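# 訃報記事(新聞・地域紙の)

訃報記事というのは、亡くなった人の名前、年齢、家族、暮らした町、葬儀の日取りなどを短くまとめた文章のことです。私はこの手の文章を読むのが昔から好きで(変な趣味だと家族には言われます)、この項目も半分くらいは趣味で書いています。

## 種類

大きく分けると、新聞社の記者が書くものと、遺族がお金を払って載せるものがあります。日本でいう「おくやみ欄」は情報だけのことが多く、住所と喪主と式場が並んで終わり。英語圏の地域紙だと、遺族が書いた長い文章がそのまま載ることが珍しくありません。子どものころどこの浜で泳いだとか、得意だったパイの話とか、飼っていた犬の名前まで出てきて、知らない人なのについ最後まで読んでしまうんですよね!

## 書き方の決まりごと

出だしはたいてい氏名と年齢、それから亡くなった日。次に生まれた土地と両親の名前が来て、結婚、仕事、趣味と続きます。終わりのほうには先に亡くなった親族と、残された親族の一覧が置かれます。孫の人数だけ書いてある記事もあれば、ひ孫9人の名前を全部並べた記事もあって、後者は読むのにけっこう体力がいります。

「死去」をどう言い換えるかにも土地柄が出ます。「眠りについた」「家に帰った」「旅立った」あたりが定番で、私が集めた切り抜きでは「旅立った」がいちばん多いです。

家事や台所の話が入るのも、遺族が書く訃報の特徴です。勤め先の肩書きは一行で済ませて、漬物の塩加減には三行使っていたりします。

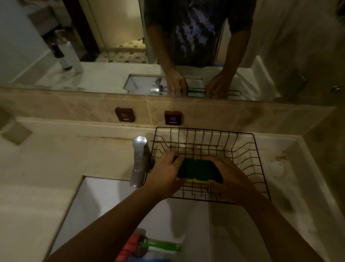
洗面台での水切りかごとスポンジ。

こういう暮らしの細部は、あとから郷土史を調べる人にとってもありがたい材料になります。役所の記録には、誰がどんな料理を近所に配っていたかなんて載っていませんから。

## 料金と字数

有料の訃報は、行数か字数で料金が決まるのが普通です。港町ラスターノ(Rastano)の地域紙『オームズビー(Ormsby)』の場合、300字までが基本料金で、そこから先は一行ごとに加算。写真を付けるとまた別料金です。だから昔の号ほど文章が切り詰められていて、「釣りを好んだ」の一言で趣味が終わっていたりします。もうちょっと読みたい!と思うのですが、遺族の財布のことを考えると文句も言えません。

## 保存と検索

古い訃報は家系調べの入り口としてよく使われます。グロルトフ(Groltov)文庫には同紙の訃報が2,869件、切り抜きの台紙に貼った形で残っていて、今は索引がハテックス(Hutex)という検索システムに入っています。旧姓でも引けるのが便利なところ。ただし綴りの揺れには弱いので、見つからないときは姓の頭の数文字だけで探すと出てくることがあります。私は三月に母方の親戚を探していて、これで9時間つぶしました(見つかったのは大叔母の隣人でした)。

調べものに使うときに気をつけたいのは、訃報にも間違いがあるということです。急いで書かれるので、生年がずれていたり、兄弟の順番が入れ替わっていたりします。翌週の号に小さな訂正が出ている場合もあるので、前後の号も一緒に見ておくのがおすすめです。台紙の裏に鉛筆で訂正が書いてあるものもあり、こちらは索引に反映されていません。

## 関連項目

- 死亡広告
- 弔辞
- 地域紙
- 家系調査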